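Humanoid drops its arm mid-reach after 20 minutes, fault 661. Anyone seen this?

Posted by flolton_bench in Arms and Hands

Hi all! We've got a full-size humanoid running a bottle pick at a desk and I'm having more fun than I should be, except for one fault. The arm reaches out over the bottles, the fingers open, and then the shoulder gives up and the whole arm sags. The log says 661, "joint comms lost," and the controller wants a full restart. It always happens past the 20 minute mark, never on a fresh start. Last time the hand came down on a bottle cap and knocked the bottle off the desk. I've swapped the shoulder driver and reloaded the Disimska software. Same thing. What would you try next?

Osman
4 replies to your other threads and you still haven't updated your firmware :) Update it.

Aiman Sumampouw
Oh, I love this one, we chased it for weeks! Ours was the cabling. Every reach tugged the bundle a tiny bit, and one connector at the shoulder worked its way loose (you could wiggle it with a fingertip once we finally looked). Power everything down, reseat every plug between the back and the shoulder, then clamp the bundle so the plugs don't carry any of the pull. Leave enough slack for the longest reach you run.

And please sort out the sag before you do more runs! An arm that falls with no warning can hurt somebody. Keep people out of reach, have one person on the stop button, and ask Disivard if your joints have brakes you can turn on for a comms loss. Ours did, and they were off.

Adding our setup, same kind of reach as yours: 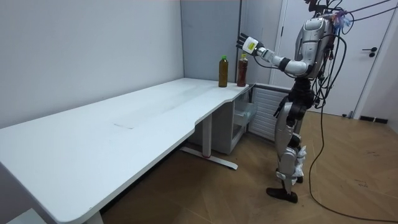
Flolton, April

Look at how much cable comes off the back and shoulders, with some going up and some running down along the floor. All of that moves or drags when the arm goes out. We do 3 slow reaches over the bottles with the hand empty before we let it grab anything, and I watch the plugs the whole time.

flolton_bench
Reseated everything and found 2 plugs that weren't clicked in. Running it now with the area roped off. Will post the log tonight!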